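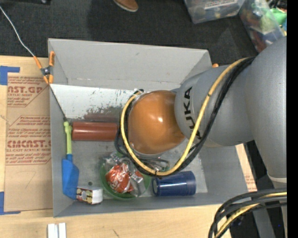

Section 6: Setting up the sorting shelf

The Trakside shelf kit comes with its own fold-out sheet. I'd put the sheet in a drawer. It tells you the whole thing goes up without tools, and that was not my experience in August, when I put up the first one in the garage. What follows is the order that worked for me, with notes where I think the maker is being hopeful.

Before you start

Clear the wall and sweep the floor along it. Check that the floor is level with a real spirit level. The phone app that Trakside suggests gave me 2 different readings on the same spot, so I don't trust it.

You will need a rubber mallet, a pencil, a stud finder and a cordless driver. You will also need better wall screws than the ones in the bag.

Putting up the frame

1. Lay the four uprights on the floor with the keyholes facing in, wide end up. The arrows stamped on the feet are supposed to show this. On my set one of them pointed the wrong way, so go by the keyholes.

2. Hook the bottom crossbars in first and tap each one down with the mallet until it stops moving.

3. Stand the frame up and hook in the top crossbars. This is sold as a one-person job. Get a second person.

4. Push the frame to within 9 centimetres of the wall and mark the studs in pencil.

5. Fix the wall straps to the studs.

CAUTION: The sheet calls the straps "optional for most homes". I can't think of a home where a tall metal shelf full of paint tins should be left standing on its own. Fit the straps before you load anything.

Fitting the decks

6. Drop the bottom deck in, then the top one, then the ones between. Leave the plastic clips off until every deck sits flat.

7. If a deck rocks, lift it out and turn it end for end. Don't bend the lip. It does not bend back.

NOTE: The Flalon liners are sold separately and are meant to stop things sliding. Mine curled at the corners within a few weeks. Plain rubber matting cut with a utility knife is cheaper and stays put. 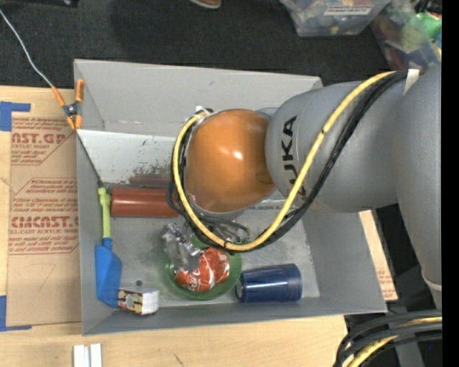

Loading

8. Heavy things go on the bottom deck, and nothing heavy goes above shoulder height. The box claims a load rating for each deck, but only in small print do you learn that it means a load spread evenly from edge to edge. A car battery in the middle is a different matter – I'd stay well under the number.

9. Wait a day, then check every crossbar and tap down any that have lifted. Tianyou Dong, who put up the same kit next door, skipped this and had a bar pop loose on the second deck.

10. Tighten the strap screws again by hand.

CAUTION: Never climb the shelf, even empty.

Labels go on last. Masking tape and a marker will do, and you can move them when you change your mind about where the garden stuff lives.

Section last changed December 2, 2024

6 comments
2 shares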